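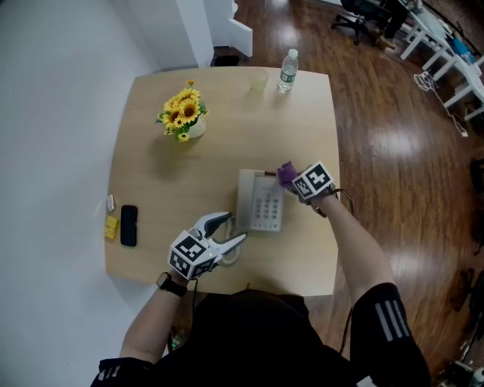
Telefone fixo volta à mesa da recepção na Casa Orard

Quem passar pela Casa Orard em julho vai reencontrar um velho conhecido: o telefone de mesa, com teclas cinzentas e fio em espiral, está de novo na mesinha quadrada de madeira clara, ao lado dos girassóis artificiais no vasinho branco. E que bom vê-lo ali!

A ideia partiu de Myung-ja Ra, coordenadora do centro comunitário do bairro de Undmont. Muitos frequentadores mais velhos pediam um aparelho para ligar para casa ou chamar um táxi depois das aulas, e o celular nem sempre ajuda – a bateria acaba, a letra é miúda, o sinal some no corredor dos fundos.

"Minha mãe sabe de cor o número de todas as irmãs, mas só disca se houver tecla de verdade", conta Jong-dae Yoon, professor da oficina de conversação.

As ligações locais são gratuitas, e para falar com a secretaria basta discar o ramal 3207. O atendimento vai das 7 da manhã às 6 da tarde. Nas noites de coral, a recepção fica aberta até as 20 horas, com o telefone à disposição de quem estiver no ensaio.

O próximo pedido da turma já chegou à coordenação: uma agenda de papel, daquelas com índice alfabético, para deixar junto ao aparelho. Quem tiver uma sobrando em casa pode entregá-la na entrada da rua Rirkeck.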